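How I sort out a steel bench and rack for small parts

I've been tidying the stockroom at Otimby on and off since March, and a few of you asked how I do the bench and rack bit, so I've written it up. It takes me about 21 minutes on a good day, longer if Tetsuya Kikuchi wanders over for a chat (he usually does, and he usually brings biscuits!).

What you'll need: a couple of microfibre cloths, warm water with a squirt of washing-up liquid, some crates that are all the same size, and a marker pen for your list.

Step 1. Clear the bench
Take everything off, even the bits you swear live there. I put mine in a crate on the floor and deal with it later.

Step 2. Wash and buff
Wipe along the grain if you can find it, then go over it with a dry cloth. Don't use a scourer – I did once, on the old Stallier bench, and I could see every swirl for ever after. Fine hairline marks will come anyway, so don't fret about those.

Step 3. Get the crates up on the rack
Closed stacks go up top, open crates lower down where you can reach in. I stop at 4 high, and I like the labels facing out so I can scan them without dragging anything about. Heavy stuff stays low, please.

Step 4. Bring parts back one at a time
Pop one piece in the middle of the bench, check it against your list, put it in its crate, then fetch the next. Slow, I know, but I got through 18 kinds of part on Thursday and didn't muddle any.

One hollow block on the steel, then blue crates on the rack with the label to the front:
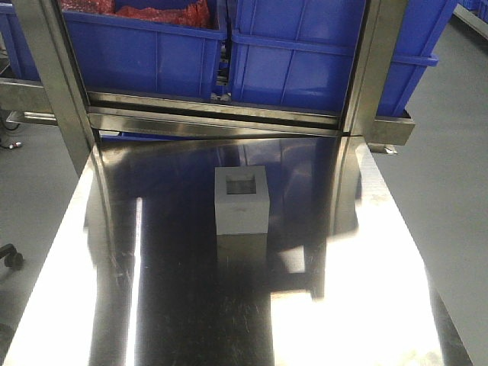
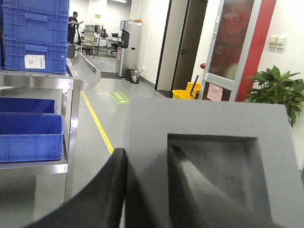 Step 5. Sort the floor
Sweep under the rack, then along the walkway. If you've got floor lines, keep everything behind them, crates included. I give the stickers a wipe too, as they get grubby quicker than you'd think.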